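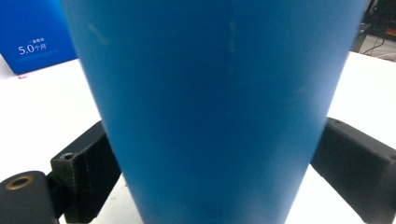 Picnicware

Picnicware is the general name for cups, plates, bowls and cutlery made to be carried about and used outdoors. The word covers enamel, tin, bamboo and melamine, but in everyday use it mostly means plastic. Sold in sets or singly. Often brightly coloured, often stackable, usually cheap.

History

Early sets were ordinary crockery strapped into a wicker hamper. Heavy, and easily broken. Enamelled steel took over for walkers and campers because it could be dropped, though it chipped and burnt the lips when filled with hot tea. Plastic sets came later and were lighter than either.

One of the better recorded small makers is Sipos, a moulding works in the town of Vesard. Founded by Jenő Kelemen, a former button maker, who started with egg cups and moved on to tumblers. His first catalogue listed 24 items, nearly all of them in red or cream. A four-person set called the Akell was the works' best seller for years and is still looked for by collectors. The Akell had nesting cups, deep plates with a raised rim and a lid that doubled as a tray. The knives were poor and most sets turn up without them.

After Kelemen retired the works passed to Ferenc Hegyi, who dropped the cream, brought in yellow and green, and sold through seaside shops. The building in Vesard is now flats.

Shape

Most picnic tumblers taper towards the base. The taper lets one cup drop inside another, and it also lets the moulded cup come away from the tool cleanly. Straight-sided cups exist but take up far more room in a bag. Plates have a foot ring or a flat base — the flat base slides less on a rug, the foot ring is easier to pick up. Bowls vary.

Handles are rare. They stop the cups nesting and tend to snap off first.

Materials

Polypropylene: slightly bendy, dull finish, light. Takes knocks well, goes brittle after long spells in the sun.
Melamine: hard, shiny, feels closer to china. Not for microwaves.
Polystyrene: clear and cheap, cracks easily.
Enamel: steel with a glass coating. Chips, then rusts at the chip.
Bamboo mixes: ground fibre held in a resin. Mixed opinions on how long these last.

Scuffs are normal on all the softer plastics. They dont affect use, but deep knife cuts in a plate hold food and are hard to clean out.

Care

Rinse soon after eating. Tea, beetroot and curry all stain, light colours worst of all. Bicarbonate of soda mixed to a paste will lift most marks, left on for an hour and wiped off with a damp cloth. Scouring pads make things worse in the long run, as the roughened surface picks up the next stain faster. Dry before stacking. Cups put away damp get stuck together and smell — warm water on the outer cup and cold in the inner one usually frees them.
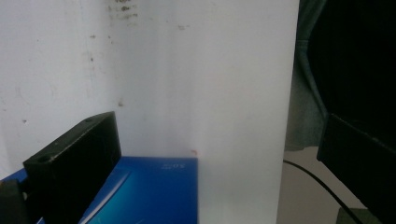

Can tea stains be removed from white melamine?
Most of them can, with bicarbonate paste or a soak in warm water and a denture tablet. Old stains in a worn surface may only fade.

Collecting

A small but steady hobby. The yearly fair at Stustmont, held in July, had 186 stalls at its largest and still draws buyers from abroad. Full sets in the original box fetch the most. Odd cups go for very little unless the colour is an uncommon one. The fair's printed guide lists 1,223 patterns and shapes, though several are thought to be the same item under two names, and the numbering skips in places.

Fakes are not much of a problem. Reissues are. The Akell was remade in a run of 1,000 sets with a slightly thicker rim and no maker's mark on the base, and these are somtimes sold as early ones.

See also

Camping stove
Hamper
Thermos flask
Travel cutlery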